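Cleaning the Bathroom Sink with a Robot: What I Changed After the Flood Scare

I've had a lot of mail about the sink page, mostly from people whose robot does a lovely job on a kitchen counter and then goes all to pieces the minute there's a basin involved. I get it! Mine did the same, and in June it came very close to putting a bathtub's worth of water through the ceiling of the room below. So I've rewritten the whole thing with the accident up front, and the cleaning tips (which are still good tips) come after.

What happened

I had the faucet running at a trickle for the rinse. The robot had a cloth down in the bowl and was working its way around the drain, same as it had a dozen times before, and I went down the hall to put towels away. When I came back it was standing stock still with its hand in the sink and the controller was showing 2236. On the Jafri controller that's the grip fault, the one where the hand decides something is pulling harder than it ought to.

Now, a 2236 stops the arm. Great. What I hadn't thought through is that it stops the arm with the fingers shut. It held on to that wet cloth for dear life, the cloth was flat over the drain, and the faucet (which knows nothing about any of this) kept right on running. The bowl was already up past the overflow hole. Those little overflow holes are fine for a trickle if they're clean. Mine was not clean, it turned out later to be packed with the gray gunk that lives in there, so the water just kept climbing.

I did the wrong thing next, and I'm telling you so you don't do it. I reached in and tried to yank the cloth out of its fingers. The hand was still powered. I got away with a pinched fingertip and a bad word, but there was water on the floor by then, my socks were wet, and there were cables down there too. Thinking about it afterward made me feel a bit sick.

The right order, and I have this taped inside the cabinet door now:

Faucet off first. If you can't reach the lever without leaning across the arm, use the shutoff valve under the sink.
Hit the stop button.
Cut power to the robot at the wall, with dry hands, standing somewhere dry.
Wait 60 seconds. Mine takes a while to go properly limp in the fingers, and yours may be different, so look it up before you need it.
Then ease the cloth out sideways, toward the wrist. Don't pull straight up.

If there's water near any plug or power strip, skip all that after the faucet and go straight to the breaker. And if your robot can topple when the power goes, make sure it's on its support before you ever start a wet job. A heavy machine folding up between you and the bathroom door isn't something you want to find out about in your socks.

Why a basin is harder than a counter

Two things, as far as I can work out. The first is that a wet cloth grabs. On a dry counter it slides along happily. On glossy ceramic with a little film of water under it, it'll skate for a while and then stick all at once, and the hand feels that as a big tug. The second is the drain. Anything that stands up from the floor of the bowl, even a stopper that's only slightly domed, gives the cloth an edge to snag on. I pushed the cloth around by hand with my eyes shut to see what the robot was feeling, and sure enough, there was a hitch every time I went over the collar.

The cloth itself matters more than I'd have guessed. A big one bunches up under the fingers and there's always a flap trailing off somewhere. That flap is what covered my drain.
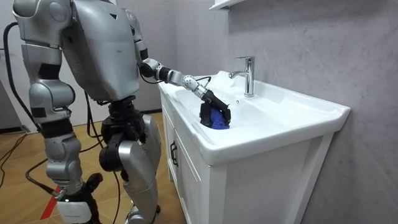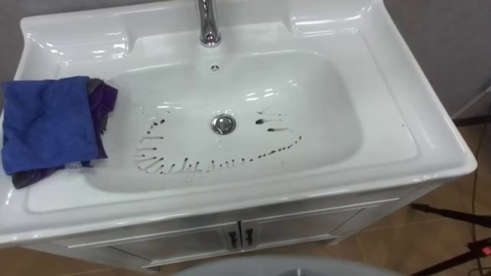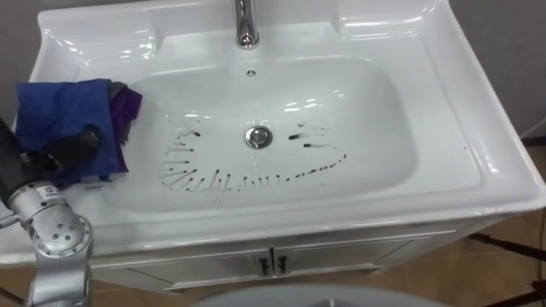 Skarnside, 24/08/2025

Cloths first, then. I lay a folded pile on the left of the sink, blue on top, purple and dark gray underneath, and I like to have that done before anything gets switched on. Keep the pile well back from the bowl if you can. A corner hanging toward the basin will wick water up into the whole stack, and a sopping cloth is much likelier to give you the grip fault than a damp one.

How damp is damp? I used to just dunk and go. What I do now is put 600 ml of warm water in a jug with a small squirt of Watley bathroom soap, soak the cloth in that, and wring it till it stops dripping. The jug is all the water there is. When it's gone, it's gone, and the worst flood I can have is a jugful. I honestly can't believe I ran the faucet all that time.

If you've got dark marks round the drain, the streaky sort with little tails running down the slope, it's tempting to let the robot scrub until they give up. Please don't. Pressing harder is exactly what sets off the 2236. Let the soapy cloth sit on them for a few minutes with the hand well clear, and then send the robot in on the light setting. Two light goes beat one heavy one every time. For anything dried on hard, I just do it myself with an old toothbrush and let the robot have the easy part.

Start at the back wall of the bowl and come forward. If it works from the front, it pushes all the dirty water under the faucet, where it sits. And leave the drain for last! I set mine to stop a hand's width short of the stopper all the way around, and I finish that ring myself. Is that cheating? Maybe a little. It's also the single change that made the faults go away.

While you're in there, clean the overflow. You need a narrow bottle brush, or a pipe cleaner folded double if the openings are tiny. Dip it in hot soapy water, poke it in, wiggle, rinse with a cupful from the jug, repeat until what comes out is clear. I do it once a month. The smell the first time is something else, so open a window.

Keeping the wet away from the robot

Ask the maker what your robot's hand and wrist are rated for. I mean the hand and the wrist separately, since the fingers may be fine in water when the joint above them isn't. Mine should never go in deeper than the fingers, and I'd been letting it reach down into a half full bowl like it was doing the dishes. Look for any openings around the wrist, and any cable that runs along the outside of the arm. Water travels along a cable very nicely.

I tried a dishwashing glove over the whole hand. It was a disaster, I won't lie. The fingers couldn't feel the cloth at all, so it squeezed like mad and dropped it anyway, and the glove filled up with condensation. A strip of toweling loosely around the forearm, above the joint where nothing bends, does better at catching drips. Take it off and dry it after every job. Don't let it anywhere near the vents if yours has them.

Cables on the floor are the other thing. In a small bathroom there's just nowhere for them to go, and they end up in loops right where you'd stand to grab the faucet. I run mine out along the wall on the side away from the vanity now, and any place where two cables plug together gets lifted up onto a stool outside the door. If you have a ground fault outlet, use it, and press the test button before you start. If you don't have one, get an electrician in before you do any of this. I'd say that for a hair dryer too.

Afterward, park the arm hanging down and open the fingers. Wipe each one dry, and the gaps between, with a clean cloth. I used to fold the arm up with the hand on top because it took less room, and then wondered where the rusty drip on my towel had come from. (Inside the wrist. It had run down inside the wrist. The repair place in Rumside had it for 2 weeks and was very polite about it.)

About the 2236 itself

Several of you asked whether you can just turn the grip limit up so it quits stopping. You can, there's a slider for it, and I did try it for one afternoon. The faults stopped and the robot dragged the pop-up stopper clean out of the drain. I've put it back where it was. The limit is also what protects your fingers, so if there are kids in the house or you tend to reach in to straighten the cloth (guilty), leave it alone.

What does help is folding. Fold the cloth in quarters and set it so the folded edge faces the way the hand is going to move. There's no loose flap in front to roll under. If the fingers have closed on it in a crumpled wad, stop and start over; you'll only be back there again in a minute anyway.

Rinse the cloth more often than you think you need to. Soap builds up in it and makes it skate, and then you're into the skate and stick business again. And no fabric softener in the wash, ever, it ruins microfiber for picking things up.

Last bit, and it's the dull one. Stay in the room. I've got a little folding chair in the hall doorway, and that's where I sit with my coffee while it works, close enough to hit the button and far enough that I'm not in the way of the elbow. The towels can wait.

Next time I'll do the mirror, if I ever get the streaks out.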